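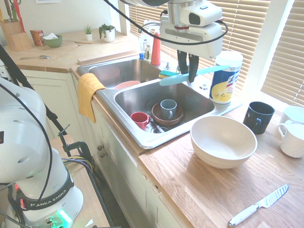 Gripper with a light blue spatula over the sink. Franka Emika arm at lower left.

Gripper comparison in the kitchen: frequent questions

What do you compare?
We compare two sets of fingers on the same gripper: the flat ones from Lelten and the softer ones from Urnum. The arm, the controller and the kitchen stay the same for both.

Why do you use a kitchen sink?
Our partners in Dundby asked for objects which people have at home. Mugs, bowls and spatulas have very different shapes, and the sink walls leave little space for the fingers.

How many grasps are in the results?
At this moment 847. We planned 600, but the spatula and the spoons needed more trials than we expected. The table lists 13 objects.

When is a grasp counted as good?
The object must be lifted above the counter and held for 3 seconds. If it turns in the fingers but does not fall, we count it as good and write a note beside it.

Which object is the most difficult?
The spatula. When it is held far from its center, the long handle pulls it down on one side. Mugs are easier if the handle is turned to the gripper.

Can I use the results for a different arm?
With care. The finger results should be similar, but our speed and force settings were tuned for this arm only. Please repeat at least the mug trials.

Where can I get the finger drawings?
The Urnum drawings are on the Downloads page, in the folder Ďurica. The Lelten drawings we are not allowed to share, please ask the maker directly.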